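## Section 2 – bin detection and shelf planning

Assumes Zotbridge is already talking to the arm and the wrist camera is plugged in. If it isn't, go back to the driver section, nothing below will work.

Written against the June build. Older builds have the same menus but the planner tab is called "Motion" and half the defaults differ. Update first if you can.

### Before you start

- Arm in hold, speed slider all the way down.
- Bins on the rack, some full, some empty. Don't tidy them for the camera. Idau needs to cope with them the way they get left.
- Room lights as they will be on a normal shift.
- Log in as `cell-admin`. The operator login can open the tabs but won't save, and it doesn't warn you.

**CAUTION:** stop button within reach for everything from "Planner" on. Plelik will move the arm as soon as you hit Run, no second prompt.

### Wrist camera

1. Open Zotbridge, Devices, Wrist. Status should go green. Stuck on amber = old calibration file, delete it and reload.
2. Set exposure to manual. Auto hunts when the arm swings from the floor back to the shelf and the detector drops bins for a second or so.
3. Point the camera into an open bin. Bring gain down until the shine on the bin floor stops clipping. A little highlight is OK.
4. Save as a profile. Name it after the cell, not the date – the launcher picks profiles up by cell name.
5. Run the hand-eye routine. 20 poses, it walks you through them. Skip a pose if the arm looks like it will twist the cable, you can come back to it at the end.
6. Check the residual. Under 2 mm is fine. Over that, redo it, don't fudge the offset by hand.

Note: the preview is not rotated to level. When the wrist is rolled the whole picture is rolled and that's how it should be. Idau gets the wrist pose with each image and works out which way is down. If you tick "Level image" you will be correcting twice and every rim comes out skewed.

### Gripper mask

The fingers are in view all the time. Without a mask they get detected as shelf, or as a bin wall if the light is bad.

1. Perception, Masks, New from joint sweep.
2. Open and close the gripper slowly, full travel. The tool records the outline at each position.
3. Look at the result with the overlay on. All of the fingers covered, pads too. The pads bulge out more than the model file says, so grow the mask a few pixels there.
4. Bind the mask to the gripper position topic. Static mask works for a demo but it hides to much of the shelf when the gripper is closed.
5. Save, restart the perception node. It doesn't hot reload.

**CAUTION:** new pads, new mask. Every time. An old mask leaves a sliver of pad visible and Plelik will treat it as an obstacle that follows the arm around. You get "start state in collision" and no hint why.

### Bin detection

1. Load the `open-bin` model. The `tote-lidded` one is for the other line at Saraç.
2. Set class colors to blue only. Cuts false hits on furniture a lot.
3. Set rim mode to **partial**. Full-rim mode wants all the corners and you almost never get them from up close.
4. Turn on instance split. Bins pushed tight together come back as one big bin otherwise, and the grasp point lands right on the seam between them.
5. Wall texture filter on. Bins with a grid or rib pattern on the outside give a lot of false edges. The filter throws out anything that repeats.
6. Hit Detect once, check the overlay. One outline per bin, rim only, normals pointing out of the opening.

If a bin is nested behind another and only the side shows, it should come back as `occluded`, not as a pick candidate. If it comes back as a candidate your confidence floor is too low.

### Rack model

The perforated beams are the annoying part. The depth goes straight through the holes and the beam ends up as a row of dots with gaps, and the planner thinks it can thread a finger through. It can't.

1. Perception, Static objects, Add beam.
2. Click both ends of each rail in the point cloud. Do the uprights as well, short ones included.
3. Tick **Solid**. This fills the holes.
4. Add padding to the front rails. More than you think.
5. Export to Plelik. Check the scene ID matches, ours is 412, yours will be whatever the installer set.

Note: if somebody shifts the rack, even a bit, re-click the ends. There is no auto-align in this build.

### Background cut

Anything past the shelf should not be in the planning scene at all. Cabinets, chairs, cables on the floor, all of it slows the planner down and none of it is reachable.

1. Set max depth to 700 mm from the wrist.
2. Leave the person check on. It runs on the uncut image so the depth limit doesn't affect it. Legs count as a person, it doesn't need to see a face.
3. Person seen = planner pauses. Clears by itself once the view is clear, then you have to press Resume.

**CAUTION:** the person check is a software convenience. It is not your safety system. The scanner and the stop circuit stay in place whatever this page says.

### Planner

1. Open Plelik, load the scene. Bins, rails and gripper should all show up. If the gripper is missing you forgot to restart perception, see above.
2. Approach direction: along the opening normal. Not vertical. Shelf bins don't always sit level.
3. Wrist roll limit: leave wide. Steep rolls look odd on the monitor but it's how the arm gets between the rails and the bin rim.
4. Finger clearance: start generous, tighten later.
5. Press Plan, **not** Run. Step through the ghost path. Watch the finger tips where they pass the lower rail, that's were it clips first.
6. Happy with it – press Run at lowest speed. Hand on the stop.
7. Hover pose comes first, over the nearest open bin. Arm holds there and waits. Check the live view against the overlay before you let it go on.
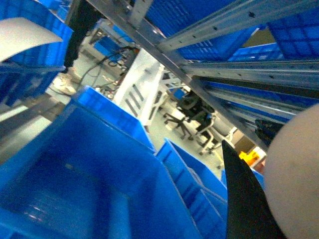
8. Overlay lines up with the rims – press Continue. Off by more than a rim width – Abort, back to the hand-eye routine.
9. Save the scene and log out of `cell-admin`.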